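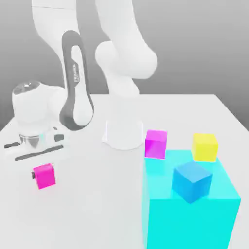
Pre-purchase checklist - arm cell, bench 2
Walked by: Heledd Nicholas
Date: October 5, 2023
Status: OPEN, do not raise the PO yet

Marks: OK / NO / HOLD / N/A. Comments under each line. Anything on HOLD needs a name against it before the budget goes up.

SECTION A - TASK AND SIM

A1. Task written down and agreed
OK
Pick small cube from open table, place with the others. That's the whole job for phase one. Please stop adding to it. Sorting by color is phase two and is not in this budget.

A2. Simulated cell matches what we plan to buy
HOLD
Arm in sim is the Franka. Two of the three quotes are for something else. Either we quote like for like or we redo the sim, can't do both on this money.

A3. Tabletop size in sim matches bench drawing
NO
Drawing is the old bench. New one is shorter on the cable side. Need the real number from Beddoe before anyone trusts a reach result.

A4. Small cubes told apart by color
OK
Pink, purple, yellow, blue. Pink and purple are closer than I'd like under our shop lights. Fine in sim, lighting there is flat gray and kind. Budget for a proper lamp, see D4.

A5. Large see-through cyan block - fixture or zone?
HOLD
Drawn as a solid-ish cube, the blue one looks like it sinks into it a bit. Is it a real thing we have to buy or just a marker volume? Fixture quote from Stoleck assumes real acrylic. If it's only a marker take that line out. Need answer from whoever owns the model file.

A6. Finger clearance over table
HOLD
Fingers sit very low over the surface with the hand down there. Want a minimum height written in the spec, not eyeballed. Current spec says "sufficient" which means nothing.

A7. Collision shapes checked, base included
NO
Not started. Base looks pale and a bit see-through in the render so somebody check it's in the collision set and not only drawn.

SECTION B - ARM AND GRIPPER QUOTES

B1. Three written quotes on file
NO
Nisorico in, Flalero in, third one was a phone call. A phone call isnt a quote. Chase.

B2. Quotes cover the same scope
NO
Nisorico has arm + controller + gripper + install. Flalero has arm and controller only, gripper "on request". Side by side they look miles apart and they arent. Ask Flalero to requote with gripper.

B3. Spare fingers included
NO
Neither one. Add two sets to both. We will bend some, plan for it.

B4. Lead time in writing
HOLD
Nisorico 16 weeks. Flalero says "stock" but won't put a date on it. Treat as unknown until they do.

B5. Warranty start date
HOLD
From delivery or from install? With a 16 week wait and then the bench not ready we could burn months of it in the crate. Push for install.

B6. Software license - one time or yearly
NO
Yearly on one of them, buried on the back page. Not in the budget sheet at all. Add it as a running cost - don't hide it in the purchase line.

SECTION C - BENCH, POWER, FLOOR

C1. Bench rated for arm plus moving load
HOLD
Beddoe to confirm. Bolt pattern also. Do not let them drill before the arm is picked, the patterns are different.

C2. Arm base position fixed on drawing
NO
Sim has it toward the middle-back of the table. Drawing has it at the corner. Pick one. I prefer the sim position, leaves the open area in front for the work, but then cables need to come up through the top or run along the back.

C3. Dedicated circuit
OK
Checked the panel, spare breaker there, labeled.

C4. Clear space around cell
OK
Fine once the shelving moves. Shelving move is 7 hours of labor, put in as its own line.

C5. Floor level
N/A
Bench has adjustable feet.

SECTION D - SAFETY ITEMS (these get cut first every time, don't)

D1. Emergency stop reachable from both sides
NO
One stop quoted. Need two. Cheap.

D2. Guarding or speed limit decided
HOLD
No guard shown anywhere in the model, just arm and table. If we run slow with people nearby we need the risk assessment paid for. If we run fast we need the guard paid for. Budget currently has niether.

D3. Pinch points at gripper marked
NO
Labels, gloves policy, short write up. Small money. Also what happens to a held part when the power drops - ask both vendors, get it in writing.

D4. Task lighting
HOLD
See A4. Also the metal flange by the fingers shows shiny in the render, could throw glare at an overhead camera. Try a diffuse lamp before buying the expensive one.

D5. Training
NO
Nisorico includes two seats. We need four. Extra seats priced separately, ask.

SECTION E - MONEY

E1. Test cubes
OK
Order of 100 small ones at $258 the lot, mixed colors. Only buy after A4 is settled, no point having a box of pinks we can't use.

E2. Contingency line
NO
Missing. Last cell we did in June had none and we all remember how the cabling went. Put some in.

E3. Install and freight shown separately
HOLD
Yes on Nisorico. Flalero has freight "to be advised".

E4. Sim rerun after final arm choice
NO
Needs hours in the plan. Whoever wins, the reach and clearance checks get done over before we sign. That's A3, A6, A7 and C2 all again.

FOLLOW UP
Beddoe - bench numbers, load rating, bolt pattern
Stoleck - hold fixture quote until A5 answered
Flalero - requote with gripper, freight, date
Nisorico - warranty start, extra seats, second stop
Me - budget sheet v3 with license, contingency, shelving labor

Second walk when A and B have no NOs left. C can lag a bit. D can't.

H. Nicholas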